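## What does a mod loader do?

A mod is a small set of files that changes a game. It might add a new animal, a new tool or a new kind of weather. The game was not written with your mod in it, so something has to fit the two together. That something is a program called a mod loader.

The loader starts before the game does. It looks in the mods folder and reads one short file inside each mod. This file gives the mod's name, its version number and a list of other mods it needs. Those other mods are called **dependencies**.

Suppose you install Calleo, a mod that adds sailing boats. Calleo needs Vadex, a library mod. A library adds nothing you can see in the game. It holds code that many mods share – how to draw a menu, for instance. The loader must load Vadex first. If Vadex is missing, the loader stops and shows a message.

Next, the loader gives every new item an ID. An ID is a number or a name that belongs to one item only. If two mods both ask for number 922, they have a **conflict**. Many newer games use names such as calleo:rope, which are much less likely to clash. 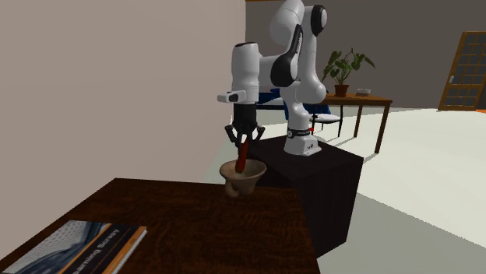

Large mod packs can hold 2,000 new items, so finding a conflict by hand is slow. A quicker way is to split the mods in half:

1. Copy your saved worlds to another folder.
2. Take out half of the mods, but keep any library the others need.
3. Start the game. If the problem is gone, look in the half you took out.
4. Split that half again, and repeat.

With 20 mods, this usually takes roughly five tries.

Words to know: *loader*, *dependency*, *library*, *ID*, *conflict*.

Text by Loubna Zerouali. Checked by Raghavendra Thomas.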